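About Clisasar

Clisasar is a family-owned flooring supplier. We sell tile, vinyl and hardwood to homeowners and small contractors, and we cut most orders the same day.

The company started in a rented garage on Karagiannis Street with one saw and a delivery van. We moved to our present building when the garage could no longer hold a full truckload. The showroom covers 3,300 square feet, and the warehouse is next door.

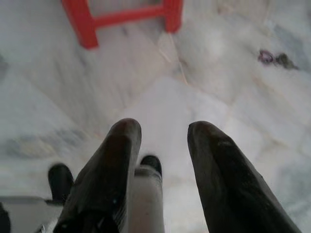

What We Carry

We keep 528 floor styles in stock, including the full Suvton line. Samples are free to take home for a week. If a style has been discontinued, ask at the counter, as we hold leftover boxes for repairs.

Delivery and Hours

Orders over $1,000 are delivered free within the county. Smaller orders can be picked up at the side door on Sonex Road. We open at 7 a.m. and are closed Sunday.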